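Learning from Demonstration, Unit 2: Collecting the Examples
Notes for the practical part. Lecturer: Haruto Sasaki. Laboratory sessions: Gráinne Nic Giolla.
Version of 6/30/24

2.1 What we want to collect

In Unit 1 we spoke about the policy, which is the function from observations to actions. In this unit we speak about where the examples for it come from. Please read these notes before you come to the laboratory, because the time at the arms is short and it should be used for recording.

One example is called an episode. It begins when the operator gives the start signal and it finishes when the task is complete or when the operator stops it. During the episode we store all the camera streams and the joint positions of both arms, with one common clock. The task in this unit is called Florkine in the folder names. It uses slide sandals in two colours, pink and grey, and the arms should bring them together by colour, side by side. 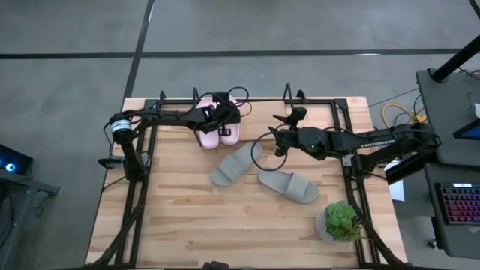

Figure 2.1. The two-arm station during the sandal task, seen from the head camera.

We chose sandals for a simple reason. They are light, they do not break, and the strap gives a gripper something to hold. At the same time they are more difficult than cubes. A sandal has a left and a right, a toe and a heel, and it can be turned in any direction on the table. If the student only learns to reach for one position, we will notice it quickly.

2.2 The views

The head camera gives the best general view, but the arms often cover the object at the moment of the grasp. For this moment we need the wrist cameras. The view of a wrist camera moves with the arm, so the table may stand at a steep angle and a large part of the picture can be ceiling or windows. You should not rotate or crop these streams by hand. The model receives them as they are, in training and also in execution, and the two must agree.

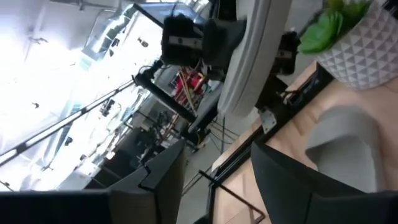
Figure 2.2. View from a wrist camera. The other arm is visible in the upper part.

Before each session, check that every stream is alive and that it has the correct name. In December a group exchanged the names of the left and the right wrist, and they found the mistake only after training. The repair was easy but the week was lost.

2.3 Starting positions

Variation at the start of the episode is more valuable than many repetitions of the same start. Between two episodes, change at least the order of the sandals and the direction of the toes. Sometimes put them close together, so that one is partly hidden behind another. Sometimes leave more space. The low camera is useful when you want to judge such an arrangement, as it shows which sandal hides which. 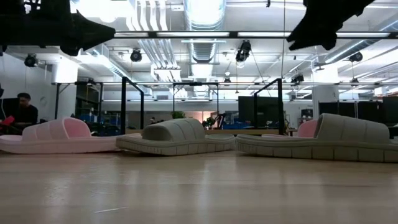

Do not make the start more difficult than the operator can solve. If you need several attempts to grasp one strap, the model will learn your hesitation as well. A short correction is welcome, and we keep it, but an episode which consists mostly of corrections should be marked "poor" and recorded again.

2.4 Speed of the operator

Beginners usually move too slowly and stop above the object to think. Decide first, then press start. On the other hand, fast wrist movements produce blurred images, and then the policy has little to see. A blurred image is acceptable during transport. Just before the fingers close, it should be sharp.

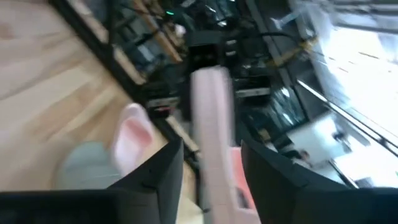
Figure 2.3. Motion blur in a wrist view, with a pink object between the fingers.

2.5 After recording

Each pair of students records 11 episodes. Watch every one of them from the beginning to the end and write a label: good, poor or failed. Failed episodes are not deleted. They go to the folder Costel, and we will need them in Unit 4 for the success classifier.

The common set, Zernitska, has 3566 episodes at present. Only episodes with the label good are added to it.

Exercise for next week: take two of your own episodes and compare the moment of the first grasp in the head view and in the wrist view. Write half a page on what each view shows and what it hides. Read also the chapter by Ó Súilleabháin in the reader, without the appendix.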